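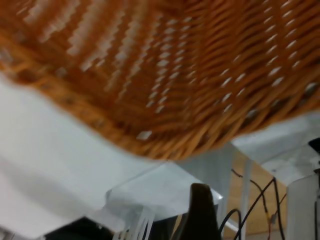
Handling cell checklist, packing room, Fidwood site, Taltorville
Inspection date: 2019-10-13

Before anything else I should say that this is the second round since the Grgić arm took over the basket lifting, and I have kept my comments longer than the form really allows because so many of you stopped me at the bench to tell me things, which I was very glad of. The wicker is still the part of the job that wants the most care. It is woven from rounded strands with little gaps all over and a thick twisted rim, and a gripper finger working so close beneath it has plenty to catch on, so please keep feeling along the rim for loose ends before a basket goes in.

1. Emergency stop within reach of both benches
OK. Pressed and reset twice. The new lower position suits the shorter members of the team much better — thank you to whoever asked for it.

2. Cables and loose wiring near the arm
Needs attention. I would like all the wiring on the Fidwood cells tied back and checked at the start of each shift. Please don't do it yourselves with parcel tape, however tempting. Flukier will send a fitter.

3. Gripper fingers clean, no cracks or sharp edges
OK. Wipe with a dry cloth only.

4. Floor markings and walkway
Partly. The walkway should be 90 cm wide and it measures 75 by the label printer, where the pallets creep in. Pallets moved while I was there. I do know where they'll be next week, so let's find them a proper home.

5. Basket inspection before loading
OK, with a comment. Those of you who used to lift all day now spend most of the shift looking and sorting, and several people said their backs are grateful but their eyes are tired by the afternoon. I have asked for a better lamp and for people to swap places every 2 hours.

6. Training records
Three people still to sign. The refresher is short, and there is tea.

7. Staffing and pace
Not strictly a safety item, but I'm putting it in. The arm sets a steady rhythm and some of you feel you mustn't keep it waiting. You may. Pause it whenever you need to, it goes on the log as an ordinary stop and no reason is asked for.

Actions open: items 2, 4 and 6. Next full inspection in March.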